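Packing notes: parcels, tape and bottles in the post

Members who send goods through the Ircombe parcel room will know that the July returns were higher than we would like. Of 421 parcels booked out, 70 came back or were reported damaged on arrival. The figures were put together by Shufen Tang, who has also gone through the damage slips and sorted them by cause. What follows is a summary of her findings, with the changes to the packing sheet that apply from Friday.

Most of the damage falls under two headings: cartons that opened in transit, and liquids that leaked inside a carton that was otherwise sound. Crushed corners came a distant third and are dealt with at the end.

Tape and flaps

The packing sheet has always asked for tape on the centre seam and on both short edges, top and bottom. In practice many senders put on a great deal more than this, and the slips show that the extra tape does not help much when it is in the wrong place. A carton can carry many overlapping strips across its faces and still have a flap that is held by nothing. The flap catches on the next parcel, folds back, and the seam beside it starts to lift.

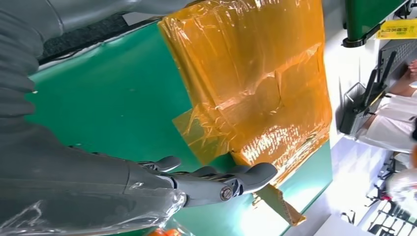

Wrinkles matter as well. Tape holds by contact, and a strip laid with creases or trapped air has lost part of the surface that was meant to stick. Pull the strip off the roll to its full length first, hold it under light tension, set down one end and smooth it along with the flat of the hand. If it goes down badly, cut it away and start again. A second strip over a creased strip sticks to the first strip and adds very little to the hold on the board.

The revised sheet reads as follows.

Close the short flaps first and the long flaps over them. Check that the long flaps meet in the middle without overlapping. If they overlap, the carton has been folded out of square and should be refolded before any tape goes on.

Tape the centre seam with one strip, carried 8 cm down the side at each end. The old sheet gave no figure for this, and strips that stopped short of the edge were the most common fault on the slips.

Tape the two short edges with one strip each, half on the top and half on the side.

Run a fingernail under every free edge of board. Any edge that lifts gets its own short strip.

Full wrapping remains allowed for cartons that have been used before, provided that all flaps are closed and taped beforehand. It is not a substitute for the seam strip. Please also keep one flat face clear enough for the address label, which should go directly on the board where possible. Labels placed on top of creased tape tend to peel, and a reader has trouble with a barcode that runs over a ridge.

We have been asked whether clear tape is preferred to coloured. It makes no difference to us. Both the Cao rolls and the Steseo rolls in the parcel room are suitable for the standard cartons. The Steseo roll is slightly stiffer and needs the heavier dispenser, so please do not swap them over between benches. Both dispensers had new blades fitted last month.

Bottles and other liquids

Household liquids made up a larger share of the claims than their share of the parcels would suggest. Nearly all of the leaks recorded were at the cap. Plastic bottles will put up with a fair amount of squeezing, but the pressure has to go somewhere, and a cap that was a quarter turn short of closed will let it out.

A label or a printed band near the neck should not be taken for a seal. Many bottles are sold with a promotional band of this sort, and it does nothing to keep the cap in place. Two senders last month had noted "sealed" on the form on the strength of a band alone, and in both cases the claim was refused by the carrier.
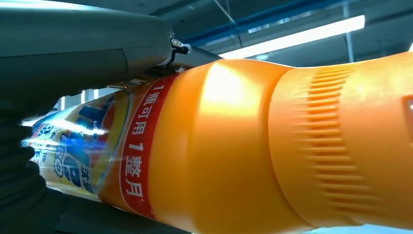 For bottles with a ridged cap, tighten by hand until the cap stops, leave the bottle for a minute, and try it again. Plastic threads settle a little and there is often some further movement to be had. Then run one turn of tape round the join between cap and shoulder – in the direction in which the cap tightens, so that the tape is not working against it. Spouts and flip tops need a separate strip over the opening.

Each bottle then goes into its own bag, with the air pressed out and the neck of the bag folded over and taped. Bottles travel upright wherever the carton is tall enough. Where it is not, lay them with the cap towards the middle of the carton, away from the end walls, and pack paper firmly round the shoulders. A bottle that can be heard moving when the carton is tilted needs more paper.

No more than 2 bottles should go into a standard carton. Larger orders should be split or moved to the double-wall size, which is kept on the lower shelf by the Restalent scales.

Crushed corners

Few cases, and most of them were reused cartons. Board that has been wet and dried again looks sound but has lost its stiffness. Press each corner with the thumb before packing. If it gives and stays in, put the carton in the recycling cage.

Copies of the new sheet are at each bench, and the old ones should be thrown away. Questions about individual claims should go to Shufen, with the booking number from the slip. The parcel room closes for collections at 4 pm, and cartons handed in after that go out on the following working day.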